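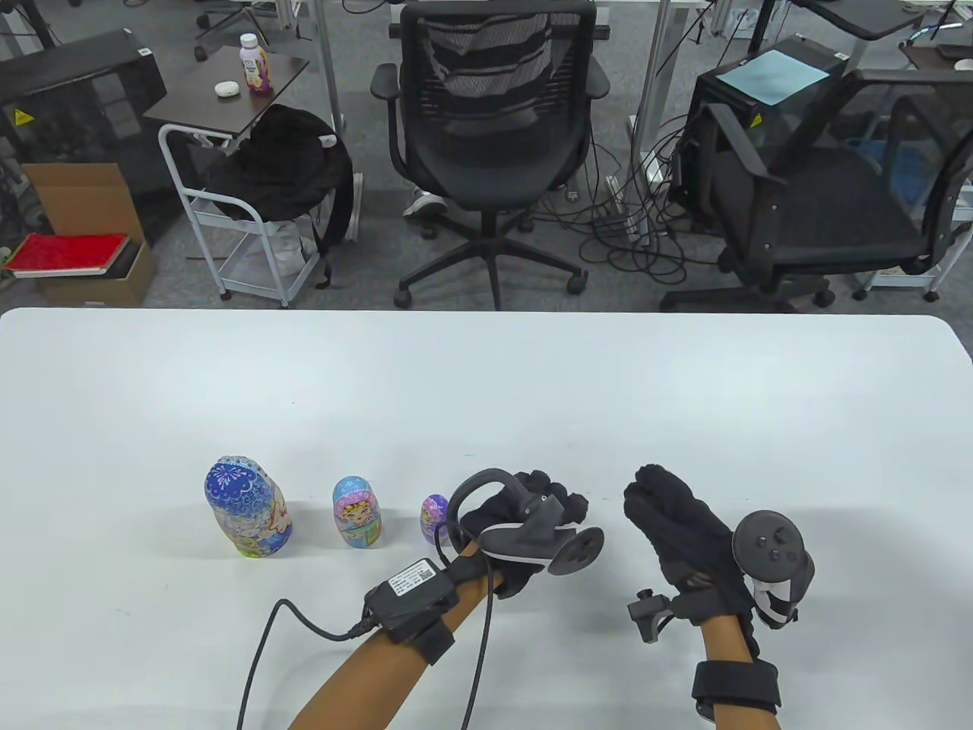 17/10/2020
By Zdeňka Kratochvíl

The Rimport glove kit is a wearable set for recording hand movement, sold to groups that want to teach a robot arm by showing it the job. Amis, the small firm in Tridholm that makes it, began taking orders for the second version in March, and we have had a set on loan for this issue. The person doing the showing wears a black glove on each hand, with a VR controller mounted on the back and a sensor module strapped at the wrist. A nesting doll task is a fair test for gear like this. Three painted dolls in a row, largest to smallest, ask for a different reach and a different grip each time, and the small purple one can all but disappear behind the fingers. Any recording that depends on a camera alone will have trouble at that point. The controller keeps reporting where the back of the hand is, whether or not the fingers can be seen.

The full kit costs 3,647 euros. That covers both gloves, two controllers, wrist straps, the modules, cables, a charger and a license for the recording software on one computer. A second license is 900 euros. Spare gloves are 185 euros a pair, and heavy users should budget for them, as the fabric at the fingertips on our loan set had started to thin. Shipping is extra outside the country. Schools can ask for a discount, but Amis does not publish the rate and we were not told what it is.

Setup took us most of a morning the first time and much less after that. The controllers have to be paired, then the straps go on, then the wearer holds both hands still while the software takes a starting position. The step that caused the most trouble was the strap. If the module can turn on the wrist, the recorded hand turns with it, and the only cure is to stop, tighten and take the starting position again. The printed guide covers this in one line on the last page. It should be at the front.

Wearing the kit is fine for short sessions. The gloves are warm. The weight of the controllers is felt in the forearm before it is felt in the hand, and people with small hands found that the mounts sat too far toward the wrist. Amis sells one glove size at present. A smaller one has been promised, with no date given.

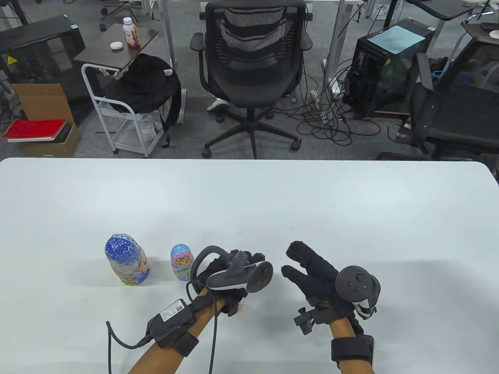

Do you need your own robot to get any use out of the kit?

Most buyers will have one, but the recordings can be made and saved without it. The software writes hand position, finger bend and button presses to a plain file, and that file can be played back on a model of an arm on the screen. A group still waiting for its hardware could spend the time building up a set of recordings. What it can't do is find out whether those movements suit the real arm, and some of them will have to be made again.

The software itself is the weaker half of the package. It records well, and we had no crashes in 70 sessions. Looking through the results afterward is slow. Recordings are listed by time only, so a set of short tasks turns into a long column of nearly identical lines. We ended up keeping a paper list next to the keyboard – task, wearer, good or bad – and matching it up later. Amis says names and tags are coming in the next update, which will be free to anyone who owns the second version.

Cables are the other point to think about before ordering. The modules are wired, and the leads run down the forearm and away past the elbow. Reaching forward over a table is no problem. Reaching across the body is, if the slack has not been left on the correct side. A wireless module would be welcome, though Amis told us that battery weight at the wrist had put its testers off.

The closest rival is the Kopecký hand frame, a rigid device that fits over the fingers. It gives a steadier reading of each joint and takes longer to put on. We would choose the Kopecký for fine work with small parts and the Rimport for everyday lifting and placing, where a wearer may need to take the set off and put it back on several times in a day. 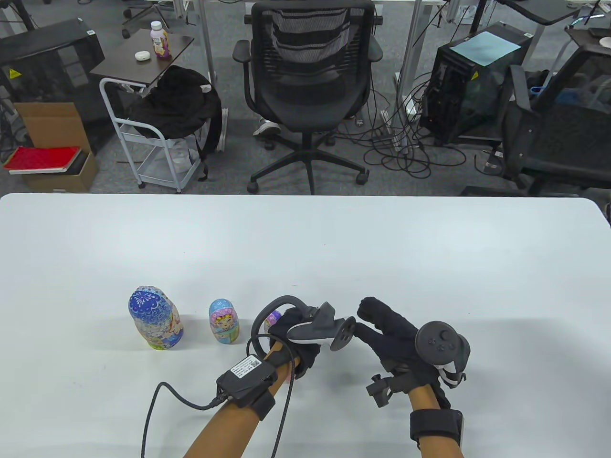 How to order or borrow

Orders go through the Amis web shop, and delivery is currently three weeks. The firm also lends a demonstration set for five working days against a deposit, which is returned when the set comes back complete. Ask for the long cables when you book, as the short ones are sent by default and will only suit a computer placed right beside the table. Our own loan set goes back at the end of the month, and readers with questions about it should write to the newsletter address before then.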